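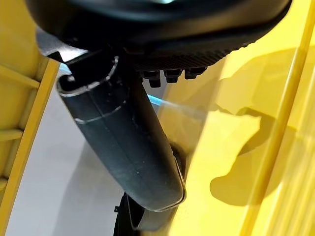
*Photo: Prudgate Picture Desk. Used with permission.*

**Amia** is an American home and lifestyle brand owned by Prudgate Media. It began as a daytime cable television program and grew into a magazine, a line of housewares and a website. The brand is best known for its licensing agreement with the discount chain Trandance, under which most Amia products were sold.

## Television program

*Amia at Home* was a half-hour show covering cooking, sewing, cleaning and small household repairs. It had no single host. Segments were presented by a rotating group of regulars, a format the producers chose partly to keep costs down and partly so that the name of the show, and no presenter, would be what viewers remembered. This later made the brand easier to license, as Prudgate did not need to share income with a star or renew a personal contract.

The show was taped in a converted furniture warehouse. The kitchen set was used for cooking segments in the morning and re-dressed as a laundry or craft room after lunch. Episodes were taped out of order, and continuity errors were common in the early seasons. Reruns were sold to local stations, usually for weekend mornings.

## Magazine

The *Amia* magazine was launched as a quarterly and moved to six issues a year after its first holiday issue sold out on newsstands. Recipes made up the largest part of each issue, followed by cleaning advice and a mail-in column called "Back Door," where readers traded tips. The column was dropped during a redesign and brought back after complaints.

Advertising came mainly from food and paper goods companies. As newsstand sales fell, Prudgate cut the page count and moved the longer features online. The print edition now appears twice a year as a special issue sold at checkout counters.

## Licensing

Under the agreement with Trandance, the retailer designed and sourced the goods, and Prudgate approved samples and packaging in return for a royalty on sales. The contract set a guaranteed minimum payment for each year, with a higher royalty rate once sales passed an agreed level. Trandance held exclusive rights in cookware, bedding and storage. Prudgate kept food, books and paint.

The first products reached stores in June and were limited to bakeware and kitchen linens. The line was later extended to nearly 20 categories, among them lamps, shower curtains and pet beds. Critics in the trade press said the name had been stretched too far, and several categories were withdrawn at the next renewal.

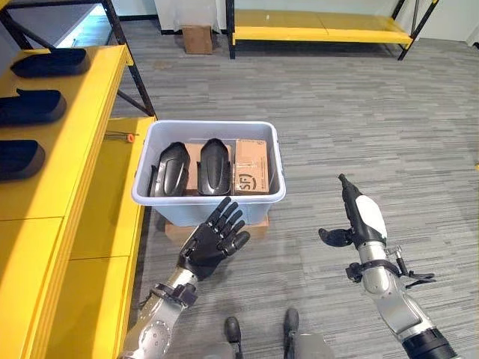
Storage was the strongest part of the line and the last to be discounted. The range covered closet organizers, drawer dividers and lidded boxes, sold in a small set of colors that matched from one year to the next. Trandance buyers had found that shoppers came back for more of the same piece, and a color that disappeared from the shelf cost repeat sales. A light blue plastic storage bin is typical of the kind of household item on which this trade depends: it is cheap to make, has little to go out of style, and gives a licensed name very few ways to stand out apart from the label. Amia bins were priced slightly above the store's own brand for this reason, and sold mostly in sets.

## Reddy

Reddy was a lower-priced sister brand introduced by Prudgate for college students and first apartments. It had its own short web series in place of a television show. The products overlapped heavily with the Amia line, and Trandance stores often shelved the 2 brands side by side, which drew sales away from the more expensive one. Reddy was folded into Amia, although the name is still used for a set of stackable pans.

## Digital activity

The website opened as a recipe archive for viewers of the show. At the time of its last major rebuild it held 3472 recipes, many of them transcribed from tapes by temporary staff. User ratings were added later. A paid membership, offering printable meal plans and an ad-free version of the site, was tried and dropped – members who had paid in advance were given magazine subscriptions.

## See also

- Brand licensing
- Daytime television
- Private label

## Notes

Details of the licensing terms are taken from the Prudgate Media brand overview, retrieved 01/05/2021. The overview does not give royalty rates.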